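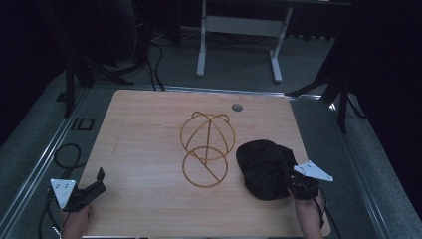
Council wants to cut the Ballix library branch to three days a week, and the reason given in July was that borrowing has fallen. I don't dispute the figure. I dispute what it's being used for.

Loans are easy to count, so they get counted. The branch had 1426 active members last year and 456 of them didn't borrow a single book. Council's report treats those people as lapsed. I'm one of them. I go in twice a week to print forms, read the paper and sit somewhere cool, and my card gets used for the printer.

The nearest other branch is at Latance, 11 kilometres away, and the last bus back leaves before five. For anyone without a car that means no library on four days out of seven — and those are the people most likely to need a public computer.

If money is the problem, council should say how much it expects to save. The report runs to 10 pages and doesn't give an amount. I'd pay slightly higher rates to keep the doors open, and I suspect a fair few of my neighbours would too. We haven't been asked.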